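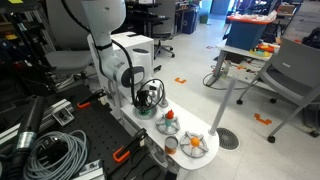

Figure 3. Robotic arm above the workstation counter, with star-shaped fixtures holding a bottle and a ball.

4.2 Sustained clock behaviour

Peak frequency is a poor guide to how a thin laptop performs under a long load. To separate the two, we ran the Barredo compile workload on two notebooks, the Ekamex and the Nakthorpe, which share a processor but differ in cooling. The Ekamex uses a single fan and one heat pipe; the Nakthorpe has two of each. Both were set to the vendor's default power profile with the display at half brightness and the battery fully charged.

Each run consisted of 21 consecutive builds of the Flimden source tree, with a pause of 10 minutes between runs. Core frequency, package power and skin temperature were logged at intervals of 1,000 milliseconds. We discarded the first build of every run, as its timing was dominated by disk reads. Six runs were completed per machine.

The two notebooks were indistinguishable during the second build. From the fourth build onward the Ekamex lowered its package power in steps, and build times lengthened accordingly. The Nakthorpe held a steady frequency to the end of the run - its second fan started during the fifth build and stayed on. Undervolting the Ekamex delayed the first step but did not remove it.

Skin temperature behaved differently. The Nakthorpe was warmer at the rear edge throughout, where its exhaust is routed past the hinge, while the Ekamex was warmer at the centre of the keyboard. An earlier analysis by Odette Pons attributed a similar pattern to fan placement, and our logs are consistent with that reading. Memory configuration had no measurable effect and is not considered further in this section.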